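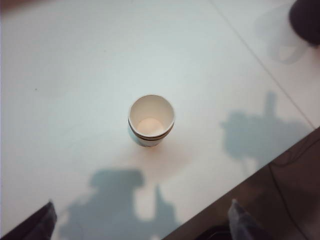
Cotis writes and checks working rules for robot arms in small shops, kitchens and labs. We started in one rented room in Alville and still run every rule on our own tables before it goes in the book. Plain objects mostly. Two paper cups, one pushed down inside the other, sitting upright on a white table with the fingers wide open - that is rule 6 territory, nested items. Treat as one item until the rims are clearly apart. Never squeeze to find out. Shadows of the arm on the table are fine, but note them in the log, as cameras get fooled.

What we do
Rule books, site visits, operator training. 70 sites so far, most of them small. Some have one arm and one person who knows how it works. We write for that person.

The Perix rule book
Our main work. 1620 logged trials behind the current edition, all done by our own people. Short sentences, big type, fits on a clip board. A few basics from it:
Fingers open before every approach.
Cables off the walkway or tied down.
Stop button within reach of whoever is watching.
Clear the table of anything not in the task.
If the log and the operator disagree, beleive the operator and run it again.

Mkhize checks
Named for our second test room. A half day visit, we watch your normal work and mark it against Perix. You get the marked sheet the same day - no score, just what to fix first.

Visit us
Suite 2464, Alville. Open house every Thursday, bring closed shoes. Parking is round the back, teh front spaces belong to the bakery.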